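Towels, Cloths and One Very Full Linen Closet

October 24, 2026

Hi again! I finally did the linen closet. I've been promising this gallery since April, when Tatsuya Oshima from the Jatuneo swap group talked me into taking a box of kitchen cloths off his hands (I went for a teapot and came home with no teapot). Add that to what I already had and you get a closet door that won't shut.

So I spent the whole day hauling everything out, washing what needed washing, and folding it on whatever flat surface I could find. My rule was simple: if I wouldn't hand it to a guest, it goes in the rag bag or to the shelter. I broke the rule plenty of times, as you'll see!

A few people asked how I wash the textured ones. Warm water, half the detergent you think you need, and no fabric softener, ever. Softener makes them slide around on a wet plate and they stop soaking anything up. I used to buy the fancy Pleninex stuff and I've gone right back to the plain box from the grocery store. Line dry if you can, then five minutes in the dryer if they come in feeling like cardboard.

For folding, I do thirds the long way and then in half, so the fold faces out and I can grab one without the whole stack coming down on my head. Kiyoshi Morikawa wrote in after the last gallery to say he rolls his. I tried it, Kiyoshi! They rolled right off the shelf and under the washer, and I had to get them out with a yardstick.

Okay, on to the small cloths, my favorite pile. I like a cloth with some texture to it, waffle or ribs or whatever you want to call it, and I'm a sucker for a woven stripe. Zigzags, diamonds, little X's, I'll take them all.

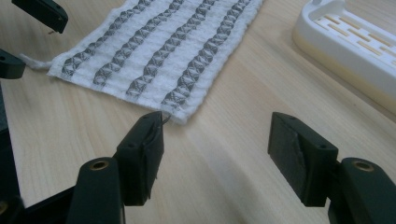

White with dark gray is the combination I keep coming back to, because it goes with every dish I own and I can bleach the plain ones without thinking too hard about it. The patterned ones I wash with the grays just to be safe. Soft, slightly frayed edges don't bother me a bit. If there's a loose thread I snip it close with the nail scissors and never, ever pull. I pulled one once on a Yagi hand towel and lost half a row.

The bath towels are back on the second shelf now, big ones at the bottom, and the beach towels have moved out to the hall chest where they should have been all along. The tablecloths are still in a heap on the guest bed. They need ironing and I'm not in the mood, so they get their own page once I've found the ironing board cover.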